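Speaker notes: Marking out shared tables with paper and tape
Finwood Centre, training session for room supervisors, 6/14/19

Opening. Welcome the group and confirm that everyone has the handout. State the purpose of the session: to agree one method of covering and marking the large tables, for use at both Finwood and Droswood from October. Ask that questions be kept until the end of each section.

Slides 2 and 3. Allow the group a moment to look before speaking.
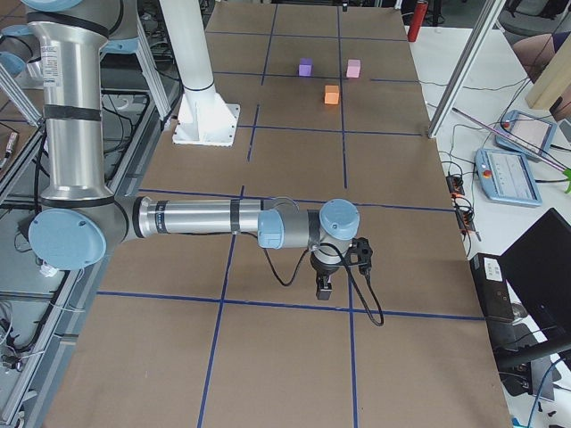
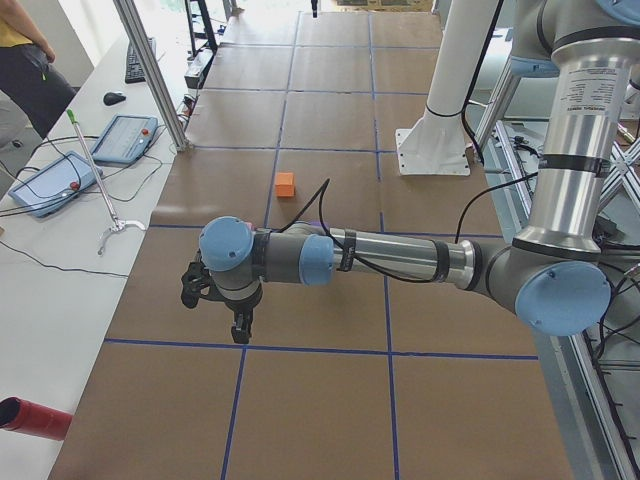
Brown paper, blue tape, lines in both directions.

Section one: the covering. The table is to be cleared and wiped before any paper is laid. Paper is drawn from the roll along the full length of the table and cut with a margin at each end. Two people should do this. The paper must lie flat before any tape is put down, as a crease beneath a line of tape cannot be removed later without lifting the whole strip. Where a second width is required, the join should run lengthwise and should be placed beneath a line of the grid. Remind the group that the Mets roll is narrower than the one it replaced, and that the old cutting guide on the store cupboard door no longer applies.

Section two: the grid. The long lines are laid first and the cross lines second. Tape should be pressed down from the middle towards the ends — pulling it tight from one end produces a curve which is plain to see once the next line is beside it. The standard cell at Finwood is 160 mm by 100 mm. Droswood has used a larger cell in the past and has agreed to change. Supervisors should mark both edges of the table in pencil before starting, and should not measure each line from the one before.

Pause here. Pass round the sample sheet and the two tapes. The darker tape is preferred on brown paper. The pale tape may be used up on white paper only.

Section three: placing small items. Light objects such as foam blocks are to be set down wholly inside a cell unless the activity sheet states otherwise. Positions are recorded by row and then by column, counted from the door end of the room. Several returned sheets have given the column first, and these could not be used. The new Protton record sheet has the two boxes printed in the correct order.

Section four: upkeep. A torn corner may be patched. A torn line should be lifted and laid again in full. Paper that has been marked with pen is to be replaced at the end of the day and put in the paper bin with the tape removed.

Supplies. The order for the coming year is 80 rolls of tape, held at Finwood. Droswood should send its requests by the end of each month — late requests will be met from the following delivery.

Questions. Ten minutes. Collect the sample sheet and both tapes before the group leaves the room.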